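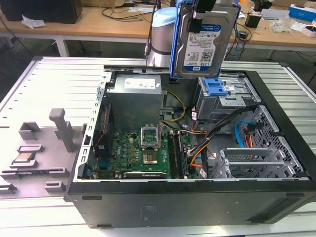
A 1.0TB drive in its blue caddy, over the open tower

Wudurero Magnesium Powder from Viltel is the one we reach for after supper, stirred into warm water or — if you're like us — a small mug of cocoa. Each scoop gives you 100 mg, and the
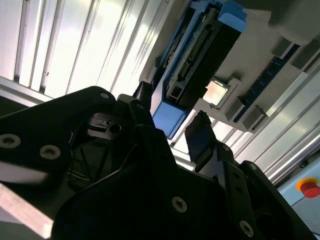
Close-up of the black gripper and its screws

tub holds 400 grams, so it keeps a household going for a good long while. The lemon is gentle and not too sweet. 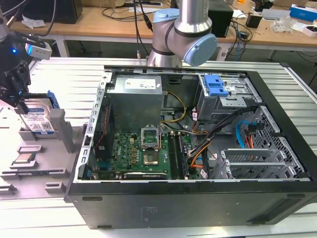 Do ask your doctor first if you take other medicines. Ships from Arkbridge in 4 days.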